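Busthorpe group records hand-held gripper demonstrations for cable and desk tasks

Gandance, a small automation firm based in Busthorpe, has begun a second round of recording for its Flama learning system, using people with hand-held grippers in place of a robot.

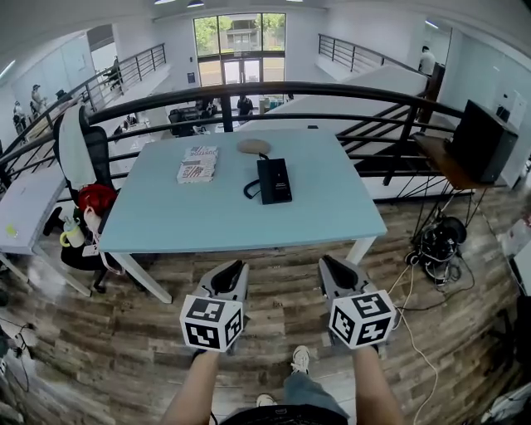

Two grippers, marked cubes

The operator holds one gripper in each hand and carries out a short task at a table. Each gripper carries a white cube printed with black square markers, from which its position and angle are worked out after the recording. The wide-angle view taken from the operator's head is stored alongside.

The current task set is called Prantl and deals with small items on a desktop: a paperback, a round tan disk, a black rectangular device and the black cable that joins the two. Cable handling takes up the largest share of the planned work. Reto Pfister, who leads recording at Gandance, said the first round had too few examples in which a cable had to be moved out of the way before anything else could be picked up.

"The policy learned to reach for the object and ignored the cable," he said. "We want the order of the steps to be in the data."

What has been recorded

The first round produced 912 episodes. Of these, 586 were kept for training. The most common fault was a marker cube turned away from the camera for too long, which left gaps in the gripper's path. Episodes in which the item was dropped and picked up again were kept and labelled separately — Flama uses them as examples of recovery.

The second round has so far added 106 episodes. Operators change the starting layout after each one, and the table height is noted at the start of every session. No session runs past 200 episodes without a fresh calibration of both grippers.

Zixuan Hou, who maintains the tracking software, said the cubes had been reprinted in a matt finish after glare spoiled a number of early recordings near large windows. Jaw opening is now logged at the same rate as the video, where it was previously filled in between samples.

Next steps

Training on the combined set is due to start in November. Tests on a two-armed robot will follow, with the same desk items and then with items missing from the recordings. Dumisani Mtshali will run the tests, and the results will be reported separately for each task.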